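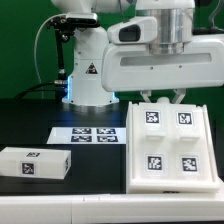
Rusting of Steel Nails in Tap Water, Creek Water and Salt Water

Oluwatosin Sani
Project report, submitted 21 January 2026

1. Introduction

My uncle keeps a small boat at Dudadby, on the salt side of the bridge, and every spring he replaces the screws and hinges on the storage box next to it. The gate at the top of his yard has the same kind of hinges and they have lasted for years. I wanted to know how much of the difference comes from the water. For this project I measured how much metal plain steel nails lose when they stand in three kinds of water for four weeks.

Rust forms when iron reacts with oxygen and water. It takes both. A nail in water that has been boiled and sealed under oil will stay bright for a long time, and so will a nail in dry air. When salt is dissolved in water, the water carries electric current more easily, and this speeds up the reaction. That part is in our textbook. I could not find anything in the textbook about creek water, which has some dissolved minerals, a lot of small living things and bits of leaf in it.

My questions were:

How much mass does a nail lose in four weeks in each kind of water?
Is creek water closer to tap water or to salt water?
Does the rust form in the same place on the nail each time?

I expected salt water to be the worst and creek water to be the same as tap water.

2. Materials

Ferum plain steel nails, bright finish, no zinc coating, 39 in total
9 glass jars, all the same size, without lids
Tap water from the school lab, left standing overnight in an open bucket
Water from Akinola Creek, collected upstream of the road culvert
Table salt without iodine
Lab balance reading to 1 mg
Citric acid powder
Nylon brush, paper towels, rubbing alcohol
Masking tape and a pencil

The nails were the first thing that went wrong. I started with a box from home and they turned out to be galvanized, so they hardly changed in a two-day trial. I then bought the Ferum nails and checked the box for the words "bright" and "uncoated."

3. Method

I wiped each nail with rubbing alcohol to take off the oil from the factory and let it dry on a paper towel. After this I handled the nails with gloves. Each nail was weighed twice and I used the mean of the two readings. The nails had masses close to 3.1 g. To tell them apart I wrapped a strip of tape around a matching slot in a cardboard rack. I did not mark the nails themselves, because scratches or ink could change how they rust.

Each jar was filled with 100 mL of water. Three jars had tap water, three had creek water and three had tap water with 3.5 g of salt stirred in. I put four nails in each jar, head down, leaning against the glass so that the points stood above the water. The other three nails were kept dry in an open dish on the same shelf. These dry nails were cleaned and weighed in the same way at the end to show how much mass the cleaning itself removes.

The jars stood on a shelf in the prep room, away from the window. Water evaporated from all of them. Twice a week I topped them up to a pencil line on the tape. I used tap water that had been standing for the tap and salt jars, and creek water from a bottle in the refrigerator for the creek jars. I did not add more salt when topping up, as salt does not leave with the water that evaporates.

At the end of four weeks I took the nails out one jar at a time. The loose rust came off under the faucet. The rest was removed by soaking the nails in a citric acid solution for ten minutes and brushing them. I rinsed them, dried them with alcohol and weighed them again.

4. Results

Mean mass lost per nail, by jar:

Tap water, jar 1: 36 mg
Tap water, jar 2: 43 mg
Tap water, jar 3: 38 mg
Creek water, jar 4: 50 mg
Creek water, jar 5: 47 mg
Creek water, jar 6: 59 mg
Salt water, jar 7: 104 mg
Salt water, jar 8: 71 mg
Salt water, jar 9: 116 mg

Mean for each kind of water:

Tap water: 39 mg
Creek water: 52 mg
Salt water: 97 mg
Dry nails: 2 mg

The dry nails show that cleaning takes off 2 mg. Taking this away from the other values leaves 37 mg for tap water, 50 mg for creek water and 95 mg for salt water. The nails in salt water lost a little over two and a half times as much as the nails in tap water.

Observations during the four weeks

Color showed up in every jar by the second day. In the tap jars it began as small orange spots on the shank, mostly just under the water line. In the salt jars the water became cloudy and a soft brown layer collected on the bottom by the end of the first week. When I topped up the jars I tried to pour slowly down the side, but this layer was stirred up anyway.

The creek jars were different. The rust there was darker, and in jar 6 it was nearly black near the nail heads. A thin skin formed on top of the water in all three. Jar 6 also had a smell, like a pond. Jars 4 and 5 did not.

After cleaning, the tap nails were mostly smooth, with a rough band at the water line. The salt nails were rough over the whole part that had been under water and had small pits. The creek nails had a rough band like the tap nails, and the ones from jar 6 also had pits around the head.

5. Discussion

The first question is answered by the table. Salt water removed the most metal, as I expected.

The second answer was not what I expected. Creek water was closer to tap water than to salt water, but it was clearly higher than tap. Even the lowest creek jar (47 mg) was above the highest tap jar (43 mg). With only three jars of each kind this is not strong proof, but the groups do not overlap.

I can think of two reasons. Creek water may have more dissolved minerals than our tap water. I could have tested this with a conductivity meter, but the one in the lab was being repaired until February. The other possibility is bacteria. The dark rust and the smell in jar 6 would fit with this, since some bacteria live where there is little oxygen and make compounds that attack steel. I did not test for bacteria, so I can't say whether they were there.

For the third question, the place did depend on the water. Tap and creek nails were attacked most at the water line, where there is plenty of oxygen. The salt nails were attacked everywhere below it.

Jar 8

Jar 8 is the odd one. It lost 71 mg, while the other two salt jars lost 104 mg and 116 mg. I went back through my notebook and found two things. Jar 8 stood at the back of the shelf, where it was a little cooler. Also, on the day I set up the jars I wrote "salt spilled, swept back in" without writing which jar. If it was jar 8, it may have had less than 3.5 g. I left the value in the mean. Without it the salt mean would be 110 mg.

What this says about the hinges

A hinge outdoors is not a nail in a jar. It gets wet and dries again, and the hinge on the boat box also gets salt left behind on it each time it dries. I think the real difference between the boat and the gate could be larger than the one I measured, but this project does not show that. The hinges may also have had different coatings to begin with. My uncle bought the boat hinges from Itari Hardware and does not remember where the gate ones came from.

6. Sources of error

The jars had no lids, so the amount of water went up and down between top-ups. The water line moved with it and the rough bands are wider than they would have been otherwise.

The brushing was done by hand. I did the salt nails last, when I was tired, and I may have brushed them less.

The creek water was collected on one day. It had rained two days before. Water from a dry week could give another result.

Four nails in one jar can touch each other. In jar 2 two of them had slid together and there was a clean stripe on each where they met.

7. Changes for next time

I would use more jars with one nail in each, and weigh the salt on paper next to its own jar. I would split the creek water in two and boil one half. If boiled creek water gave the same result as tap water, that would point to living things as the cause – though boiling also drives off dissolved gas, so the water would have to stand open afterward.

I would also like to run a wet and dry test, with nails dipped once a day and hung up in between. It is closer to what happens to the hinges.

8. Conclusion

Plain steel nails lost a mean of 39 mg in tap water, 52 mg in creek water and 97 mg in salt water in four weeks. Creek water was more damaging than tap water in this test, and the cause is still open. The raw weighings for all the nails are in the notebook handed in with this report.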